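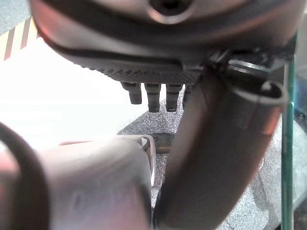

Zollano Multi-Finger Hand, Series 2

Product Overview

The Zollano Series 2 is a multi-finger robotic hand for research laboratories and light assembly. It is supplied by Puvident with a mounting plate, a control unit and a printed setup guide. The hand has four fingers and an opposing thumb, all carried on a single housing. A textured band on the underside of the housing gives the operator a secure hold when the hand is being mounted or removed.

Intended Use

The Series 2 is intended for picking, holding and placing small parts on a flat work surface. It may be used alone or beside a second gripper in a shared cell. It is not approved for food handling or for use outdoors.

Specifications

Fingers: four, plus thumb
Finish: dark gray
Maximum payload: 2 kg
Supply: 24 V DC
Cable length: 379 cm, measured from the wrist connector
Service interval: 2,000 operating hours

Installation

The cell must be guarded before power is applied. Cables should be routed clear of the thumb linkage and secured at the wrist. Customers replacing a Bednarek hand will need the Manton adapter ring, sold separately. Finger calibration takes around 21 minutes and must be repeated whenever a finger is changed.

Service and Spare Parts

Fingers are replaced individually. The thumb is replaced as a complete assembly with its brackets. Units returned for service must be accompanied by a completed return form and the original serial card.

Orders placed before the end of June are supplied at the current list price. Requests for quotations should be addressed to Yoga Wibisono, Product Support, Puvident.

Page last revised 6 Mar 2023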